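Zu Besuch bei Rondach: Wäsche, Roboterarme und sehr viel Kuchen

Liebe Leserinnen und Leser, wer im Oktober unsere kurze Ankündigung gesehen hat, weiß schon, dass wir uns auf den Tag der offenen Tür bei Rondach gefreut haben. Dass wir dann gleich mit 16 Leuten aus dem Verein in der Halle standen, hätte ich allerdings nicht gedacht, denn angemeldet waren deutlich weniger — die Fahrgemeinschaften mussten noch auf dem Parkplatz neu gemischt werden, und wer am Ende bei wem auf dem Rücksitz saß, weiß ich bis heute nicht genau.

Empfangen hat uns Lorna Enriquez, die bei Rondach das Projekt Rukine leitet und die Gabe hat, auf jede Frage so zu antworten, als hätte sie gerade auf diese gewartet. Bei Rukine geht es um Hausarbeit, genauer gesagt um Textilien: aufnehmen, in den Korb legen, wieder herausholen, an die Stange hängen. Was bei uns zu Hause nebenbei passiert, während das Radio läuft, ist für zwei Greifer ein ordentliches Stück Arbeit. Eine Hose hat eben keine feste Form, und jedes Mal, wenn man sie ablegt, liegt sie anders da. Am schlimmsten, so Lorna, seien Kordeln, und wer schon einmal einen Hosenbund aus einem vollen Korb gezogen hat, wird ihr da sicher recht geben!

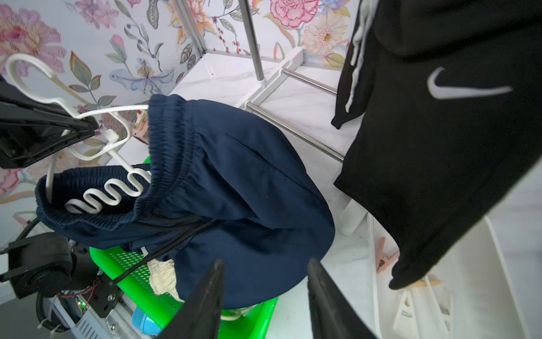
Wir durften uns in zwei Gruppen an die Zelle stellen, und ich muss gestehen, dass ich die zweite Runde auch noch mitgemacht habe. Jeder Durchgang wird bei Rondach aufgezeichnet und später ausgewertet, die gelungenen ebenso wie die anderen, und 800 davon sind inzwischen zusammengekommen. Aoife Nic Aodha aus dem Softwareteam hat uns am Bildschirm gezeigt, wie sie die Aufnahmen sortiert und worauf sie dabei achtet: ob der Stoff sauber gefasst ist, ob beide Arme zur gleichen Zeit loslassen, ob sich etwas am Korbrand verhakt. Beim Bügel hängt viel davon ab, aus welcher Richtung der Greifer kommt, und darüber haben sie und ihre Kollegin vor uns allen ein bisschen gestritten (sehr freundlich, aber doch mit Nachdruck).

Besonders gefallen hat vielen von uns die Tapete. Man rechnet in so einer Halle mit grauen Platten und steht dann vor lauter Pfingstrosen — unsere Runde war sich schnell einig, dass manches Wohnzimmer da nicht mithalten kann. Gefragt wurde natürlich auch, wann man so etwas kaufen könne. Lorna hat gelacht und gesagt, dafür sei es viel zu früh, im Moment sei sie froh über jedes Kleidungsstück, das ohne Nachhilfe dort ankommt, wo es hinsoll.

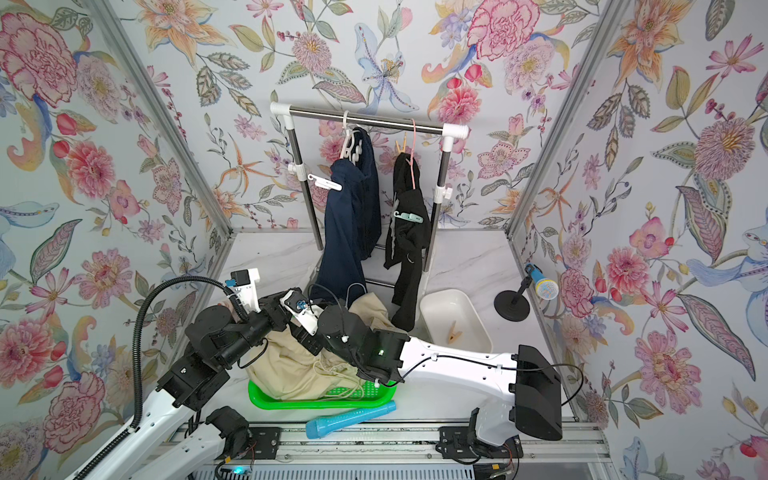
Zwei Arme, ein Korb: die Greifer am beigen Stoff, dahinter die Kleiderstange. Vorführung bei Rondach.

Nach der Vorführung gab es im Pausenraum Kaffee und drei Sorten Kuchen, und aus den geplanten 20 Minuten wurde fast eine Stunde. Ein herzliches Dankeschön an das ganze Team für die Geduld mit unseren vielen Fragen, auch mit denen zum Stromverbrauch, die gar kein Ende nehmen wollten.

Wer diesmal nicht dabei sein konnte: Im Frühjahr möchten wir noch einmal hinfahren, dann vielleicht mit einem Abstecher zu Zamfir, wo man uns ebenfalls eingeladen hat. Meldet euch gern schon jetzt bei mir oder tragt euch beim nächsten Treffen in die Liste ein. Und falls jemand den grauen Schirm vermisst, der nach der Rückfahrt in meinem Auto lag — er wartet bei mir im Flur.

79 Mal geteilt | 16 Kommentare

Kontakt | Impressum | Newsletter abbestellen | © 2025 Technikfreunde Triredgate | Nach oben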